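Ticket 1469
Product: Okuseo pattern editor, desktop
Component: PDF chart export
Opened by: Tomomi Furukawa
Assigned to: Faizal Ngau
Status: Resolved, pending release

Summary
Backstitch lines shift half a square to the right on page 2 and later of exported cross stitch charts. Page 1 is correct.

Steps to reproduce
1. Open the Harden sampler, 159 stitches wide.
2. Set export to multi-page, symbols only, overlap of three squares.
3. Export to PDF and compare page 2 with the editor view.

Expected: backstitch lines run corner to corner on the grid.
Actual: lines end in the middle of a square.

Log

09:12 Furukawa: Two testers stitched from the printed chart and both had to frog the outline on the second page. Single-page export of the same file is fine.

09:40 Ngau: Reproduced. Does it happen with overlap set to zero?

09:58 Furukawa: No. Overlap of two is also clean. One and three both fail.

10:25 Ngau: So odd values only. The page offset is halved before it is applied to the backstitch layer, and the full stitch layer rounds the result while backstitch does not. French knots use the backstitch path too, so please check those.

11:03 Furukawa: Confirmed, knots are off by the same amount. Color key and floss counts are not affected.
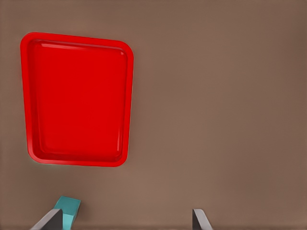 13:30 Ngau: Patch in build 3219. Both layers now take the offset from the same function, with no halving. Existing chart files do not need to be changed, but PDFs must be exported again.

14:15 Furukawa: Tested 3219 with overlap from zero to five. Lines and knots land on the grid on every page. Quarter stitches checked as well.

14:22 Arabzadeh: Please add the Harden file to the regression set before closing. Ticket 69 was the same layer and came back twice.

14:41 Ngau: Added. Workaround for users on the current release: set overlap to two.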